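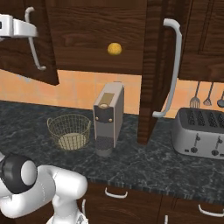 One early reader of this guide wanted to know why a simulated arm needs safety rules at all, seeing as it can't pinch a finger or crack a tile. Fair question! My answer is that whatever you let slide in the Nedden kitchen will follow you to the real one, usually with the speed turned up. So I treat the sim as if it had someone's elbows in it, and I'd like you to do the same.

## 4. Setting your limits before the first run

You should have Fadeck installed and the Nedden kitchen loaded by now. If the kitchen comes up with no arm in it, go back to section 3 and re-import the arm file (I've done this more times than I'd like to admit).

1. Open **Limits** and set the tool speed cap to 300 mm per second. It's slow. You'll get used to it.
2. Turn on **Keep-out zones** and draw one around every cabinet door that's standing open. Cover the handle as well as the panel – the long silver bar sticks out further than the door does, and it curves out at both ends.
3. Draw another zone over the hanging utensils, then one each for the toaster and the coffee machine. Leave 39 mm of clearance on all sides.
4. Set the counter's front edge as a hard stop for the elbow. Do the elbow, not just the wrist! Everybody remembers the wrist.
5. Press **Home** and watch the arm the whole way back.
6. Save the lot as a Rocha profile and put your initials in the name, please.

> **Note:** Zones don't travel with doors. If you swing a cabinet open or shut after step 2, delete its zone and draw it again. I've asked for this to be fixed and it's on the list for May.

> **Caution:** Don't switch collision checking off to get a stubborn reach to finish. If the arm can't get past a door, close the door or pick another approach. A run done with checking off doesn't count towards your sign-off, even if it looks lovely.

## 4.1 The stop test

Do this every time you change a limit, however small.

1. Load your profile and start the **Slow sweep** routine.
2. Hit the stop key at a random point. Don't wait for a nice quiet moment, that's cheating.
3. Check the log. Jullon writes one line per stop, with the joint angles and the stopping distance in millimetres.
4. Repeat until you have 6 stops logged. Any distance over 44 mm is a fail, so drop the speed cap and start the test again.

Keep the log file in the same folder as the profile. When you move across to the real arm you'll be asked for both, and the stop test gets repeated there from step 1.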